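**Moving a 3,000 sq ft shop into a smaller unit: what do you do about bare paneled walls?**

Posted in Small Business > Premises

We're moving our secondhand bookstore from the old place on Carroll Street to a unit in the Walleck building. The new space is a good bit smaller, and the back room is all gray panels, floor to ceiling. The landlord says no screws, no nails, no "adhesives of a permanent nature," and then hands you a lease with 3 pages on what permanent means.

I need shelving for the overflow stock, and I'd like the room not to feel like the inside of a filing cabinet. We open in September. I've already been told to "just use rugs" by my brother-in-law, who has never sold a book or, as far as I know, read one.

What have people done in rented units where you can't touch the walls?

*– overduefines*

---

**margin_of_terror**

Freestanding shelving, and spend your money there. We rented for years under the same kind of lease and everything we owned stood on its own feet. Get units with adjustable levelers, because no floor in a commercial building is level, whatever the agent's brochure says.

Books are heavier than anyone believes. Ask the landlord in writing what the floor is rated for before you order anything, and keep the reply. Put the hardcovers on the bottom shelves and don't go above shoulder height unless the units are tied to each other. Back to back in pairs works well. You can bolt shelf to shelf all day long and the lease has no opinion on it. If your fire code or your insurer wants tall units anchored, that beats the lease, and you'll need to go back to the landlord with that in hand.

For the filing cabinet problem, it's the light. Overhead tubes on gray will make your customers look ill and your paperbacks look worse. Buy 2 or 3 cheap floor lamps with warm bulbs and turn the ceiling lights off when you can. Your brother-in-law is also right about the rugs, sorry.

---

**Sallia_Books_Etc**

paint it

---

**overduefines**

Thank you, Sallia. The lease also covers paint. The lease covers a type of tape I had to look up.

---

**third_shelf_down**

Read the part of the lease about the end of the term, not only the part about moving in. We lost $1,823 of our deposit over scuffs along the bottom of a wall where we'd pushed a row of Ikora racks right up against it. The racks were fine. Leave a hand's width behind everything, and stick felt on any corner that might lean.

Also, walk round with your phone before the first box goes in. Every wall, every corner, the floor where it meets the panels, all the seams. It's very dull and you'll have a folder of gray pictures you never want to look at, but it's the only thing the landlord's people took seriously the second time we moved out. Email the set to yourself and to them on the same afternoon. I'd take the corners close up as well as from the door – dents hide along the seams.
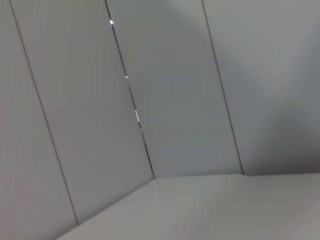
*Back corner, walls and floor.*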